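Play mats with a printed grid: sizing, fitting and cleaning

The Urkley family room newsletter gets more questions on floor covering than on anything that goes on top of it. This item covers the gray mat with the white grid and the printed stars, as laid in the Dutstead playroom, and the notes apply to most large foam or padded mats of the same pattern. Shelving was dealt with in February and is mentioned only where it affects the floor plan.

Start with the free floor area, measured with the furniture in its final position. A mat that runs under a shelving unit will take a permanent dent along the front edge of the base, and the dent will lift the mat a little in front of it. Leave a gap of 2 inches between the mat and any unit that stands directly on the floor. If the unit has legs, the mat may go under it, provided all the legs stand on the mat or all of them stand off it. A mixed arrangement makes the unit rock.

The grid is useful during fitting. Pick one white line near the longest wall and set it parallel to the baseboard, measuring at both ends of the line. Do not go by the edge of the mat. Edges are trimmed after printing and on the mats we have checked they drift out of true with the pattern. A mat laid by its edge can look crooked for as long as it is down, and the stars will not hide it.

New mats arrive rolled and keep the curl at both ends. Lay the mat face down overnight in a heated room, then turn it over and weight the corners for a day. Books are suitable. Do not use an iron or a hair dryer on the back, as the surface film can separate from the padding and the bubbles do not go down again.

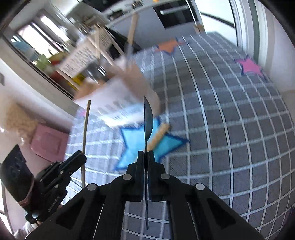

Small wooden blocks stand well on a flat mat and badly on a soft one. Where blocks are the main activity, choose the firmer grade and accept that it is colder to sit on. The printed stars make convenient building spots, and children tend to treat them as such, so the print there wears first. The dark outlines show scuffing sooner than the light fill. Turning the mat end for end twice a year spreads the wear.

Paper and cardboard need a different approach. A loose sheet slides on a smooth mat with very little draft, and a printed card will not stay upright unless it has something to lean on. A wooden stick fixed upright in a heavy base works, and so does a strip of thick cardboard folded into a V. Do not tape cards to the mat. Skundura low-tack tape, which we tried for this purpose, came off clean after a day and left a gray line after a week.

Glass jars are common in craft and sorting activities. They belong on the shelf between sessions. On the floor, keep them toward the far side of the mat, away from the path to the door, and use the smallest jar that will do the job. A tray under the jar helps more than a heavier jar does. Plastic is the better choice for any child who is still putting things in the mouth.

Thin sticks and anything with a pointed end should be picked up first when the session finishes. They punch through the surface film when stepped on, and the hole is hard to find until water gets into it. Blocks go next, then paper. Sweep before wiping.

For cleaning, use warm water with a small amount of dish soap, a well-wrung cloth, and a second cloth with plain water. Work along the grid one row at a time. Let the top dry fully, then fold back each end to check the underside. Moisture trapped between mat and floor marks a wood floor quickly and a sealed concrete floor slowly. Alcohol wipes take the color out of the orange print and should be kept for the plain gray areas, if used at all.

Machine washing applies only to mats sold with a removable cover. The Msimang cover is rated for 40 degrees Celsius. We washed one at 60 by mistake and it no longer fits the pad. The care sheet is item 3559 in the newsletter library and can be requested at the front desk in Dutstead.

Comments

gridlines_mum
Confirming the point about the edges. Ours is out by the width of a finger over its full length. Relaid it by the printed line and it looks straight now.

tbk
Does the 2 inch gap apply to a bookcase screwed to the wall?

Urkley newsletter
Yes, if its base rests on the floor. Fixing it to the wall stops it from rocking but the mat will still dent.

oakfloor
Would add that felt underlay is a bad idea with these. It holds water and the mat creeps. Rug grip mesh has been fine.

pennywhistle4
Orange star on ours is half gone from wipes. Wish I had read this in the spring.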